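Kit de encajonado Flakix, guía de puesta en marcha
Capítulo 4. Enseñanza de la posición de carga sobre la caja

En este capítulo se prepara el programa de encajonado en el simulador Kavato, antes de pasar al brazo real. Usted debe haber terminado el capítulo 3 (instalación del programa y licencia) y tener abierta la celda de demostración «Botellas en caja».
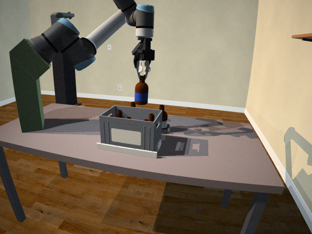
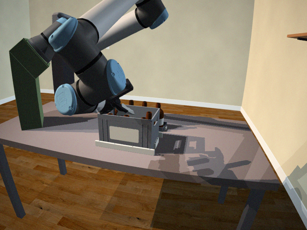

Celda de demostración en Kavato: botella sujeta sobre la caja (primera vista) y pinza abierta junto al borde superior de la caja (segunda vista).

4.1 Comprobar la celda

1. Abra el menú Celda y elija Cargar. Espere hasta que la barra de estado muestre «Lista».
2. Compruebe que la caja descansa sobre su placa base. Si la caja aparece girada, use el mando Orientación y escriba el valor 0.
3. Compruebe que el pedestal está fijado a la mesa. En el árbol de objetos debe verse un candado cerrado al lado de la palabra Pedestal.
4. Guarde la celda con otro nombre. La celda original está protegida y no admite cambios.

Nota: las sombras sobre la mesa son solamente visuales. Si el ordenador trabaja lento, se pueden desactivar en Vista > Luz. El cálculo del movimiento queda igual.

4.2 Enseñar el punto de aproximación

El punto de aproximación es la posición en la cual la botella cuelga vertical encima de la caja, sin tocar nada. Desde este punto empieza siempre la bajada.

1. Cierre la pinza sobre el cuello de la botella. No la cierre sobre el cuerpo: los dedos de serie son para cuellos.
2. Lleve el brazo encima de la caja con el modo Articulación.
3. Cambie al modo Lineal y corrija la altura. El fondo de la botella debe quedar más alto que el borde de la caja y que los cuellos de las botellas ya colocadas.
4. Mire la celda desde el lado y desde arriba. La botella tiene que estar vertical en las dos vistas.
5. Pulse Guardar punto y escriba el nombre P4.

Precaución: no guarde el punto en modo Articulación. El programa acepta el punto, pero la bajada se calcula después con una curva y la botella puede golpear la pared de la caja.

4.3 Enseñar el punto de suelta y la salida

1. Desde P4, baje con velocidad 9 % hasta que la botella apoye en el fondo de la caja.
2. Abra la pinza. La apertura recomendada en el asistente es de 22 mm por dedo. Con una apertura más grande, el dedo puede tocar la botella vecina.
3. Suba en línea recta hasta que los dedos pasen por encima de todos los cuellos. Solamente entonces se permite girar la muñeca.
4. Guarde los dos puntos con los nombres P5 (suelta) y P6 (salida).
5. Ejecute la secuencia completa en modo Paso a paso.

Precaución: con la pinza abierta muy cerca del borde de la caja, no utilice el botón Inicio. Este botón lleva el brazo a la posición de reposo por el camino más corto y no tiene en cuenta la caja. Suba primero a P6.

4.4 Botellas fuera de la caja

El simulador trata como obstáculo cualquier botella que se encuentra fuera de la caja. Si una de ellas está pegada a la pared exterior, el asistente puede mostrar el aviso «Distancia insuficiente». Hay dos soluciones: mover la botella en el árbol de objetos, o entrar por el otro lado de la caja. No recomendamos desactivar el aviso.

4.5 Pasar el programa al brazo real

1. Exporte el programa en el formato Ruchti.
2. Copie el archivo en la memoria USB del kit e introdúzcala en el armario de control.
3. Haga la primera prueba sin botellas y con velocidad reducida. Una persona debe tener la mano en la parada de emergencia.
4. Mida la altura de la mesa y compárela con el valor en Celda > Medidas. Si hay diferencia, corrija el valor en Kavato y exporte otra vez.

Atención: las botellas de vidrio pueden romperse durante el ajuste. Lleve gafas y guantes de protección.

Para preguntas sobre este capítulo, escriba al servicio técnico de Sistham, a la atención de Theresia Leitner, e indique el número de serie del kit.

Revisión del texto: 9 de julio de 2021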